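**Clustby storage bin, cream**
Item 2147

A small open bin for drawers, shelves and tabletops. Made from one piece of cream-colored plastic, with rounded corners and a rim that flares out slightly. The oblong holes are cut right through the sides and work as handles, so you can pull a bin off a shelf with one hand.

The Clustby is sold singly or in sets of three. All bins in a set are the same size and will nest when empty. There is no lid for this model. If you need a lidded box, look at the Omside range.

## Use

Most of our customers buy it for the kitchen. It holds cups, small bowls, wooden spoons, chopsticks and other things that slide around in a drawer. It also works for craft supplies and bathroom items. Do not use it for liquids or loose dry food. The handle holes are open and small items can fall through.

## Marking the bins

The outside takes black marker well. Let the ink dry for 15 minutes before handling. A plain shape on the front is easier to read from across a room than a word, and young children can follow it too. To remove a mark, use rubbing alcohol on a soft cloth and then rinse.

## Care

- Wash by hand in warm water with dish soap.
- Do not put in the oven or microwave.
- Keep away from stove tops and heaters.

## Ordering

Single bins ship from our Flumen warehouse. Orders of 111 bins or more are packed by Kravchuk and take longer. For school and office orders, write to Orysia Hrytsenko in sales before you place the order. We keep up to 1000 bins in stock, cream only.

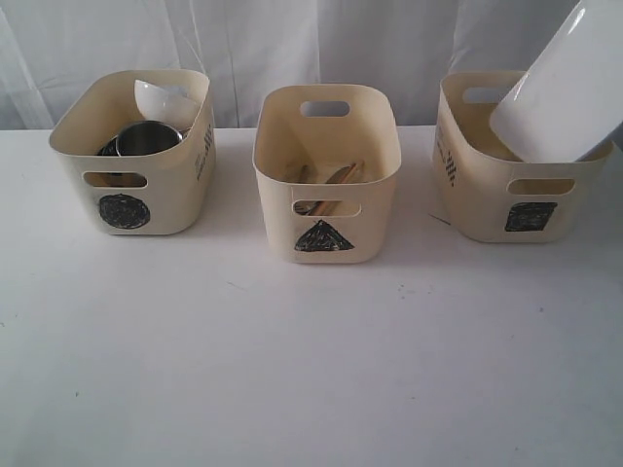
*Clustby set of three, marked with a circle, a triangle and a square. Kitchen items not included.*

Returns are accepted on unmarked bins only. Please keep the packing slip and write the item number on the outside of the return box.

Page updated August 11, 2018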